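Visit to the Ghaffari door works in Gimcombe

My brother-in-law and I fit garage doors and shutters in a small way, and for a long time we buy our sectional doors from Ghaffari through a dealer. In November the factory in Gimcombe opened its halls for installers, and I went there with the early bus. I write down what I saw, maybe it is useful for colleagues who think about going next year.

Registration was at 8:30 in the canteen. We got a badge, safety shoes if we had none, and coffee. There were 100 places and I believe all were taken. The groups were divided by product, and I chose sectional doors first and roller shutters after lunch.

The first hall is for the steel panels. The coil goes in at one end, is profiled, filled with foam and cut to length at the other end. It is loud, and the guide spoke through a headset which did not always work. I learned that the woodgrain finish is pressed before the foam is put in. Every panel gets a label with the order number on the inside edge, and our guide asked us to leave this label in place when we install. I must admit that I often removed it for the customer, so I will change this.

In the second hall they wind the springs. For me this was the best part. They test sample springs on a bench until they break, and on the wall hangs a board with the broken ones. I asked if one can order a stronger spring for a door which is opened many times a day, for example in a shared garage. One can, but it must be written on the order from the beginning, because the shaft is different.

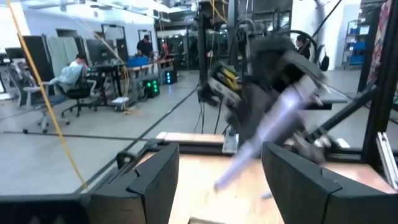
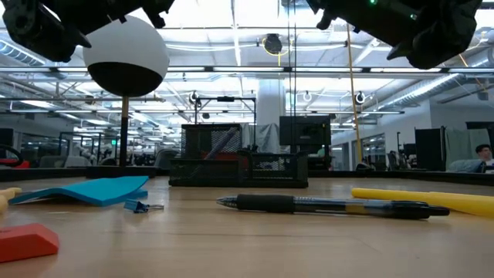
Lunch was soup and bread, and it was good. At the tables I heard the same complaint several times, that the side seals arrive bent in the box. Somebody from the sales office made notes and promised a stiffer carton. We will see.

The afternoon was for roller shutters. Ghaffari does not make its own motors, it buys them from Pisum, and the control boxes come from Trerkeo. Both had a stand. Pisum showed a tube motor with a manual crank for power failure, and we were allowed to take the cover off and set the end positions ourselves. It is easier than with the old model, where I always needed a second person on the ladder. The Trerkeo box has now the terminals on the lower side, so the cable can come straight up from the floor. The warranty for both is 5 years if the installer sends in the form, otherwise 2.

I also asked about prices. A single insulated door in a standard size starts at 900 for installers, without the motor. Special colors take longer, and in spring one should order early.

What I did not like was the parking, as colleagues with vans had to leave them far away behind the railway. Also the printed catalog was already finished when our group came to the desk. They will send it by mail, and I gave the address of our workshop.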